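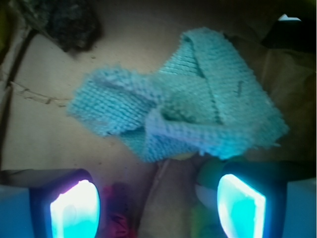 图3 一条皱拢的浅蓝色毛圈巾。左侧一角向外摊开,边缘起绒;中部较深的褶皱形成一处阴影。

3.2 毛圈织物的褶皱形态与折叠起点

在我们收集的全部家用织物中,毛圈巾是最让人着迷的一类。平纹棉布、餐巾和枕套一旦揉皱,褶痕往往细而锐,摊平之后还留着清楚的折线;毛圈巾则完全是另一种脾气。它的褶皱圆、厚、有弹性,几层叠在一起时会彼此托住,堆出一个个小小的拱。图3中的毛巾就很典型:表面的毛圈排成细密的平行棱纹,右侧一大片布面呈三角形向上展开,一道斜向的折痕从中穿过,而中间的布料向自身下方掖进去。研究折叠的人看到这样的布团,大概都会忍不住想伸手去找它的角。

本节讨论的正是这个“找角”的过程。以往关于居家整理的文献多从已经摊平的织物写起,默认对折之前有一块平整的矩形。可是在真实的洗衣日里,从晾架或烘干机上取下来的毛巾很少是矩形的。它们成堆地落在桌上、床上或筐里,人要先把每一条从混乱中“读”出来,才谈得上折。我们认为,这一步值得单独研究,它所包含的触觉与视觉判断,丰富程度远远超过后面的对折动作。

3.2.1 材料与分类

织物样本来自Kuvham社区洗衣房的长期捐赠,共264件,其中毛圈类包括擦手巾、方巾、浴巾和地巾。入库前所有样本统一洗涤一次,自然晾干,不使用柔顺剂。我们没有剔除旧毛巾。起绒的边缘、松脱的毛圈、个别小块污渍都予以保留,因为日常使用的毛巾本来就是这个样子,而且旧毛巾的表现常常比新毛巾有趣得多!新毛巾的毛圈挺立,层与层之间容易滑开;用旧之后纤维变得蓬松,两层一贴上就互相勾住,拎起一层往往连带着另一层。

参照Dostent织物手册的术语,并结合预备观察,我们把揉皱后的初始状态分成七种:平铺、半折、卷曲、掖入、扇展、堆叠和团块。分类依据是布面轮廓、可见边缘的连续程度,以及内部是否有明显的凹陷。一条毛巾常常同时符合两种以上的描述,此时记录主状态和次状态。图3记为“掖入”,次状态为“扇展”:中部的凹陷决定了展开的难度,右侧展开的三角形则提供了一个较为友好的入手处。

需要说明的是,“扇展”这个名称在编码小组内部有过相当热烈的争论。反对意见认为,它描述的只是局部,和其他几种描述整体的名称不在同一层次。我们最终保留了它,原因很实际:参与者在访谈中反复用手比划出这个形状,有人叫它“翅膀”,有人叫它“裙角”,可见这是整理者眼中一个真实存在的单位。

3.2.2 观察程序

参与者在Pumier居家实验室的工作台前完成整理。台面上除待折的织物外还放有少量日常杂物,不要求事先清空,参与者可以自行决定是否移开。每件样本由研究人员从固定高度松手落下,形成初始状态,随后参与者按自己平时的习惯折好。我们不规定折法,也不限定时间。整个观察在七周内完成,共得到2,000次有效折叠记录。

每次记录分为三个阶段。第一阶段为“辨认”,从视线落到布上开始,到手指第一次接触布边为止;第二阶段为“展开”,到布面出现两个以上可见的自由角为止;第三阶段为“成形”,包括对折、抚平和放置。边界由两名编码员独立标注,意见不一致时回看讨论。抚平动作有时出现在展开之前,例如先用手掌把布团轻轻按一下,再去找边。这类动作单独编码为“预抚”,不并入第三阶段。

3.2.3 主要发现

第一个发现与边缘有关。面对毛圈织物,参与者极少直接去捏布面中央,大多沿着起绒的边缘摸索。边缘的触感和布身差别很大:布身是一排排有阻力的小圈,边缘则柔软、发毛,指腹滑过去立刻就能分辨。好几位参与者在整理时根本不看手,目光早已落在下一条毛巾上,手指却仍能准确地停在角上。这一现象在平纹织物中要少见得多,我们在观察中第一次注意到时非常兴奋,随后又专门增加了一组遮挡视线的补充任务(见3.4节)。

第二个发现涉及凹陷。当布面中部有明显掖入时,参与者普遍采用“先提后抖”的顺序:捏住露在外面的一角提起,让掖在下面的部分靠自重垂落,再轻抖一到两下。如果露在外面的部分较大,提起后常常可以直接进入对折;如果只露出一小截边,参与者则更愿意先把布团翻过来,从背面重新寻找。换言之,凹陷本身并不可怕,真正影响整理节奏的是外露部分有多大、朝向哪里。

第三个发现关于光线与颜色。浅色毛圈巾的褶皱阴影柔和,层次要靠明暗的细微过渡来判断;起绒的纤维在光下会显得比布身稍亮,给轮廓勾出一道浅浅的边。多名参与者提到,他们正是靠这道亮边来判断哪一层在上面。深色毛巾上这种线索弱得多,参与者会更早地伸手,用触摸代替观看。我们在Kouris色卡的浅蓝、米白和深灰三组样本之间作了比较,结果与访谈中的说法一致。

3.2.4 讨论

上述观察提示,毛圈巾的折叠难度不宜只用褶皱数量来衡量。两条褶皱同样多的毛巾,一条的角露在外面,另一条的角都裹在里头,整理起来完全是两回事。我们建议今后的研究同时记录三个量:可见自由边的长度、最深凹陷的位置,以及外露最大一片布面的朝向。三者都可以在俯视条件下由编码员快速判定,不需要特殊设备,其他研究组重复起来也很方便。

此外,小块污渍和磨损在整理中起到了意料之外的作用。参与者会把它们当作标记,用来确认翻面之后看到的是哪一侧。有一位参与者在折一条旧方巾时,三次提到同一处暗色小点,并把带点的一面始终折在里面。这样的细节在问卷里很难问出来,只有坐在桌边看人折毛巾才能遇到,它也让我们更加确信,旧织物应当成为此类研究的常规样本。

本节的样本以中小尺寸为主。浴巾和地巾较重,提起后自身重量会拉开一部分褶皱,凹陷的影响随之减弱,展开时又常需要双臂张开或借助身体支撑。相关数据在3.3节与床单类样本一并报告。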